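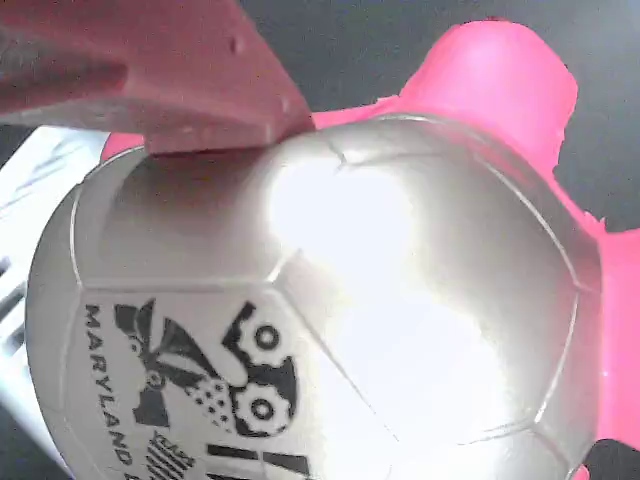 Every fall the flyers go up in Murnby, and every fall the price goes up with them. A season of travel soccer for a nine-year-old now runs $4000 if you count the hotels, and the clubs would prefer you didn't. They quote the registration fee, which is $1000, and let you find out the rest in October.

I have put two kids through this and I still can't tell you what we bought. The sales pitch is "development." Ask what that means and you get a slide with arrows on it. My daughter's coach in Hutport had 16 girls on the roster and knew most of their names by the end. He was a decent guy. So was the man who ran the town rec league for a fraction of the money, and I saw the same drills at both.

The college argument is the one that really gets parents to sign. I don't buy it. A few kids will play in college, and I suspect most of them would have been spotted anyway. The rest of us are paying for a jacket and a long drive to Flutthorpe to play a team from two exits down the highway.

Clubs say travel costs money, and fine, it does. But who decided that fourth graders need to travel? Flutthorpe charges each visiting team $300 just to enter its holiday tournament – parking is extra – and I have yet to hear a coach ask whether we should skip it.

Rec sign-ups open in the spring. We're going back.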